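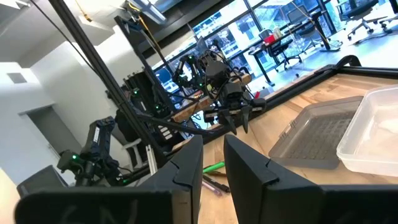
I've been going to the fights since I was a kid, and until last April I had never once wondered where a boxing glove comes from. You buy them, they smell great for a week, they smell terrible for three years, you buy new ones. So when the gym's newsletter mentioned that Hostach was opening up its glove and ring shop for a day, and that the drive was only a couple of hours, I put my name down before I'd finished reading.

Hostach is in Bustden, out past the grain elevators, in a long low brick building you'd take for a bus garage. I got there at 9:30 in the morning with a gas station coffee and found the parking lot already full. Somebody at the door told me they'd planned for 600 visitors through the day, and I believe it, judging by the line for the restrooms. They split us up into groups of 11 and sent each group off with a guide and a pair of foam earplugs.

You start in the leather room, and oh boy, the smell. If you've ever stuck your nose in a brand new glove at the store (don't pretend you haven't), it's that, times a whole warehouse. The hides come in stacked flat on pallets and every one gets looked over under a lamp before anybody cuts it. Scratches, bug bites, brand marks, all of it gets circled in chalk so the cutter can work around it. The clean middle part goes to the pro fight gloves, and the bits nearer the belly, which stretch more, end up as cuffs and trim on the bag gloves.

Cutting is done on big presses with steel dies, and it's LOUD. Then it goes quiet again in the sewing room, which was my favorite part of the whole day. A glove is sewn inside out. I did not know that! The sewer closes up the whole thing wrong side out, thumb and all, and then it gets turned over a heated metal post that looks kind of like a fire hydrant. Our guide let a few of us try turning one. I got the palm through and then got completely stuck on the thumb, and a lady who does it all day took it off me and finished it in maybe two seconds.

The padding room I could have skipped, to be truthful, except for one table where they had old gloves sliced in half so you could see the layers. There was a horsehair pair from way back next to a modern foam pair, and you understand right away why the old-timers talk about punchers' gloves. The hair shifts off the knuckles as you use it. They still make a horsehair model to order, and the wait is long enough that the guide wouldn't give us a number.

After that you walk through to the ring side of the building. Hostach builds the frames and the decks, but the ropes come from Van Leeuwen, a family outfit that had sent a couple of people over with a display. I got talking to one of them about rope tension for way too long – I've always thought the ropes at our local shows were slack, and I had opinions. His answer was that most small promoters tighten them once in the afternoon and never touch them again, and by the main event the top rope has lost a good bit of its pull. So I was right, and I've told everyone at the gym since.

They had a full ring set up at the far end, and this is where the number of the day came in. The whole thing, posts, deck, pads, canvas, steps, breaks down into 1,349 pieces, counting every bolt and turnbuckle cover. A crew came out and put up one corner for us while we watched. I've sat three rows from a ring more times than I can tell you and never noticed that the deck panels are numbered underneath so they go back in the same spots each time. Something about how they wear into each other.

Lunch was a hot dog and chips in the loading bay, and it was fine. Bring cash if you go, because the card reader was having a bad day.

The afternoon was at the Wuvside Hall, a ten minute walk down the road, where they'd put on six amateur bouts in one of the new rings. Wuvside is the old roller rink, low ceiling, terrible echo, and I loved it. The kids at the lighter weights were throwing from the first second to the last. Best of the bunch for me was the third bout, two tall southpaws who spent the first round stepping on each other's feet and then in the second both decided at the same time to just stand there and trade. Split decision, red corner, and I had it for blue by a hair. The last one ended early on a standing count, and I thought the ref got it exactly right even though half the hall booed him.

There was a shop on the way out, of course. Seconds and discontinued colors, mostly. They'd marked more than 4,000 pairs down for the day, and people were leaving with armfuls. I bought one pair of 16-ounce lace-ups in a brown I'd call gravy, with a slightly wonky seam on the left cuff, and a jump rope I didn't need.

If they do it again next spring, get there early and ask for a morning group, because the sewing room shuts down at 2:00 and the late groups only got to look at the machines. Wear shoes you don't mind getting chalk on. The bathrooms at Wuvside are down the stairs behind the snack counter, and there's no sign.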